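Notebook - case file coding, protection order records
6 February 2022
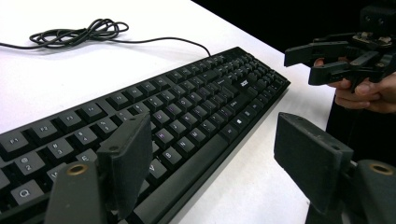
Keyboard on the coding bench.

Carried on with the Prikine court records. The set is 1009 case files, all applications for protection orders under the domestic violence law, plus whatever criminal charge followed from them. Where I left off, the dates were in and the outcomes were not. Outcomes are now coded for the whole set, but I don't trust one of the columns yet (see below).

Outcome codes as they stand:
G - order granted
R - refused
W - withdrawn by applicant
L - lapsed, no hearing held
U - cannot tell from the file

The trouble is between W and L. The Prikine registry used one stamp for both until April, when the new forms came in. Before that the only way to separate them is the clerk's note on the back sheet, and some back sheets were never scanned. I had been putting the unclear ones under W because that was what the old guide said. I think the old guide is wrong. If a woman did not turn up because the notice of hearing never reached her, that is not a withdrawal, and counting it as one makes it look as if she changed her mind. Moved all of those to U for now.

Houshang Kazemi disagrees with part of this. His view is that U will get so large for the early files that anyone reading the table will skip it. He would prefer a separate code, N, for "no appearance, reason not recorded". I can live with that. It says what the file says and no more. Will write it up for the guide and recode once he has signed it off.

Service of notice. Coded from the bailiff's return where there is one. Three kinds of return turn up: served in person, left with a member of the household, and not found. "Left with a member of the household" needs care. In two files from Bosar the person it was left with was the respondent himself, and the notice was for the applicant. I have flagged both and written them out in full in the comments column, names removed. We should look for more of these before the Bosar batch is closed. A search on the surname won't do it as spelling varies between the form and the return.

Linking to the criminal register. Done by case number first, then by date and court. Matching by name is switched off and stays off. The agreement with the court is clear on this, and it was giving bad matches anyway: two brothers in Bosar were joined into one person in the trial run. Where there is no case number on the protection file I leave the link blank. A blank means "not linked", it does not mean "no charge". This must go in the notes under every table. The draft that went to the Cárdenas legal clinic last time had the heading "No prosecution" over that column. I have asked them to throw that copy away and have sent one with the heading put right.

Varix. The import fell over at row 3000 of the hearings table (one row per hearing, so longer than the case list). A clerk had typed a line break inside the adjournment reason. Took the line break out by hand and it went through. Checked the row before and the row after against the scans, both fine. Varix still turns empty date cells into the first day of the year unless the column is set to text before import. Setting it to text each time is a nuisance but works. Anyone else doing an import, please do the same and say so in the log.

Adjournments. Reasons are written freely and I haven't tried to group them yet. Reading down the list, the ones that come up a lot are respondent absent, police statement not ready, and no interpreter. The interpreter ones are nearly all Bosar. Might be worth a short note of its own, but I would want to know first whether Prikine simply doesn't write it down. Their clerks tend to put "adjourned" and a new date and leave it there.

Double coding. Houshang has a batch of files to code blind, without sight of my codes. He has the old guide, so his W and L will not match mine until N is agreed. No point working out agreement on that column before then. The other columns can be compared as soon as he is done.

To do:
Draft wording for code N and send to Houshang
Go through Bosar returns again for notices left with the respondent
Ask Prikine registry if the missing back sheets can be scanned
Put the "not linked" note under tables 2 and 3
Back up the coding sheet to the locked drive before touching the outcome column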